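### 3.2 Aquisição sincronizada e estimativa de pose

O subsistema de percepção do Lalent recebe dois fluxos independentes. O primeiro provém da câmera instalada em cada garra manual e fornece a vista próxima da região de preensão; o segundo provém de uma câmera elevada, responsável por situar ambas as garras em relação à mesa. Como os relógios dos dispositivos não compartilham a mesma origem, cada mensagem é carimbada na captura e novamente na chegada ao servidor, e a diferença entre os dois carimbos alimenta um estimador de deriva executado em segundo plano. O procedimento segue a formulação de Rotich e Muli, com a alteração descrita na Seção 3.4.

A vista próxima impõe restrições particulares ao módulo de localização. O corpo da própria garra ocupa parte considerável do campo visual e permanece imóvel em relação à câmera, de modo que os pontos característicos extraídos sobre ele produzem uma falsa evidência de repouso. Aplica-se, por isso, uma máscara estática antes da extração. O restante da imagem abrange desde os objetos sobre o tampo até o fundo da sala, onde pessoas em pé ou sentadas constituem regiões potencialmente dinâmicas e recebem peso reduzido no ajuste de feixes.

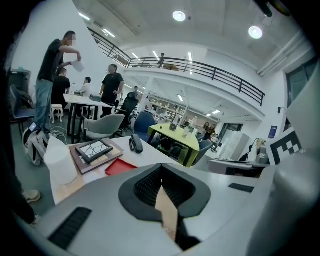

**Figura 4.** (a) Vista da câmera da garra, com objetos sobre a mesa branca e um marcador fiducial quadrado ao fundo, à direita. (b) Vista elevada do posto bimanual; a garra direita segura um bloco verde facetado, e cada garra traz um cubo de marcadores.

A trajetória resultante é expressa no referencial da primeira imagem válida do episódio. A conversão para o referencial da mesa requer uma transformação rígida adicional, obtida pelo módulo Mrema a partir dos marcadores observados. Quando um cubo apresenta mais de uma face legível, os cantos de todas as faces entram em um único problema de perspectiva; com apenas uma face, a ambiguidade de orientação é resolvida pela predição do filtro. Descartam-se as soluções cujo erro de reprojeção exceda o limiar fixado na calibração.
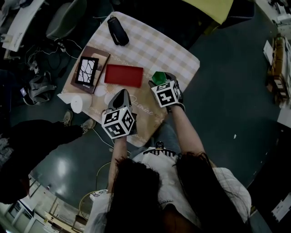 O filtro opera sobre uma janela deslizante de 12 imagens e mantém estados separados para as garras esquerda e direita - a associação é feita pelo identificador do marcador, nunca pela posição na imagem, o que evita trocas quando os braços do operador se cruzam. Oclusões breves são interpoladas no grupo SE(3). Se a oclusão ultrapassar a extensão da janela, o episódio é segmentado naquele ponto e os trechos passam a ser tratados como demonstrações distintas.

O conjunto utilizado nos experimentos reúne 673 episódios, dos quais 44 foram reservados para validação e 100 para teste. A divisão foi realizada por sessão de coleta, a fim de impedir que trechos de uma mesma demonstração aparecessem em partições diferentes. Os episódios são armazenados no formato Erico, que preserva os carimbos originais ao lado dos corrigidos e permite reexecutar a estimativa de deriva sem nova decodificação do vídeo. A abertura dos dedos é registrada como grandeza escalar, normalizada individualmente para cada garra.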